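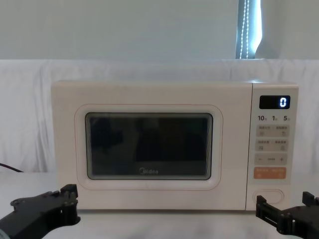

Automation in Home and Workplace
Handout 6: Can machines do the chores yet?
Issued 2023-07-07, for use in the September term

Purpose of this handout

Students should read these notes before the seminar and bring a copy with them. The earlier handouts dealt with machines built for a single job. The present one asks how far a general pair of robot arms can go in a kitchen laid out for people, and takes the microwave oven as its main case.

1. Single-purpose machines

Most household automation is of the single-purpose kind. A washing machine does not wash clothes as a person would at a sink; the job was redesigned to suit a drum and a motor. The course reader includes a 1935 advertisement from the firm of Nokstead promising a kitchen that would run itself. Every appliance shown in it still needed somebody to load it, start it and empty it. Those remaining steps are the subject of this handout.

2. What heating a meal involves

A microwave oven does the heating by itself. The surrounding work is left to the user: opening the door, putting the dish in, closing the door, setting the time, starting the oven and taking out a dish which may by then be hot and full to the brim.

Each step makes a different demand. An oval door-release button has to be pressed squarely and with enough force, while the oven itself must not slide back across the table. The keypad asks for much less force and much more care in aiming. On an oven with time keys for 10, 1 and 5 and a separate minus and plus, the machine must also work out which presses add up to the time wanted, and check the display after each one.

Printed labels are a further matter. A person who cannot read the language on a keypad will usually try the orange button first. Whether a machine should be allowed to guess in this way is a question for discussion.

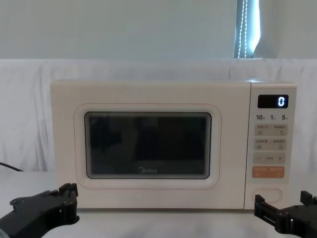 Aksoy objects that the keypad is the wrong place to look for difficulty, and that a dish of soup carried level from oven to table will defeat more machines than any row of buttons. The objection is a fair one and students should be ready to answer it. Pressing a button either registers or does not, and the display gives a clear sign. Carrying a liquid can go wrong at any moment and leaves little time for correction.

3. Reading the trial figures

The Jistorell exercise, set out in full in the course reader, consists of 200 attempts at the complete task with one model of oven. Students should note what counts as a success. An attempt in which the door was left ajar is entered as a failure, but one in which the wrong time was set and later corrected is not.

The Dustell exercise uses a shop-floor task, the loading of parts into a fixed tray, and runs to 900 attempts. The tray never moves and the parts are all alike. The two sets of results should not be placed side by side without comment.

4. Questions for the seminar

Should the oven be changed to suit the machine, for instance by a remote start, or should the machine learn the oven as it stands?

Which step of the task would you leave to a person, and on what grounds?

How would you score an attempt that ends well but takes far longer than a person would need?

Written answers to one of the three, on a single side of paper, are to be handed in at the start of the seminar. Late work will be marked but not returned before the following handout is issued.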